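Quiz Night FAQ – pets and animals rounds

Quick answers to the stuff that keeps landing in the inbox. Read this first please, then email if still stuck.

What is this page for?
Anyone playing or setting our online pet quizzes. Dogs, rabbits, budgies, guinea pigs, the lot. Cats have their own page.

How many quizzes are there?
70 live at the moment. 924 questions between them. One got pulled in May (the tortoise one, wrong answer on hibernation, being rewritten).

Do I need an account?
To play, no. To save scores, yes. Takes a minute.

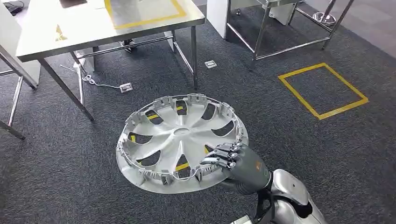
Who writes the questions?
Mostly players. Wayne Clegg does the dogs, Josué Barbosa does cage birds and most of the fish. Kristof Koster checks everything before it goes up, so if it's slow, he's got a pile.

UK or US rules?
UK unless the quiz says otherwise. Matters more than you'd think for breed groups. A dog can sit in one group here and another over there, and colours that are fine in one country get marked down in the other. If your answer depends on it, say which in the question.

Why was my answer marked wrong?
Usually spelling. The box accepts small slips but not big ones. "Chinchila" gets through, "chinchiler" doesn't. Plurals are fine. If it's a proper disagreement use the Query button under the question, and tell us where you read it. A book or breed club page is best, "my nan had one" is not enough sorry.
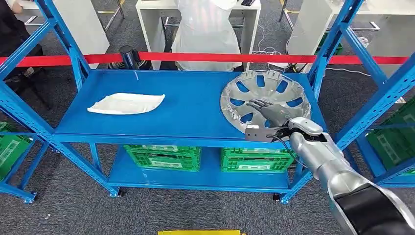 Same goes for old facts. Breed standards get changed, and a question written years ago might of been right then. Send it in, we'll look.

Can I write a quiz?
Yes please. Rabbits badly needed, also ferrets. What we want:
- ten questions, four answers each
- one line of extra info per question, shown after the answer
- nothing copied from another site
- no trick questions where two answers are right

How long till mine goes up?
A fortnight if it's clean. Longer if we have to go back and forth. Please don't send it twice, it goes to the bottom again.

What's the top score?
3,212 on the all-time table, held by Anselmo Barbosa – yes, related to Josué, no, he doesn't see the questions first. Points are ten for a right answer plus a speed bonus, taken off your best run only. Repeat goes don't add up.

Is the speed bonus fair on slow readers?
Fair point, got asked a lot. You can switch the timer off in Settings.

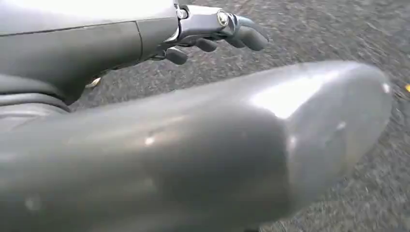
With it off you get a flat bonus in the middle, so you won't top the table but you won't be stuck at the bottom either. The setting sticks till you change it. Clearing your cookies resets it, annoyingly, unless you're logged in.

Can I use the quizzes at my pub, school or club?
Yes, free, just don't sell them. Print button gives questions on one sheet and answers on another. Answer sheet prints upside down on some older printers, working on it.

Are they OK for kids?
Anything marked Easy is fine. Hard ones sometimes cover breeding and illness, so have a look thruogh first.

My rabbit has stopped eating, can you help?
No – ring a vet now. We do quizzes.

How do I get in touch?
Contact form, bottom of any page. Evenings only, so expect a reply after 7pm.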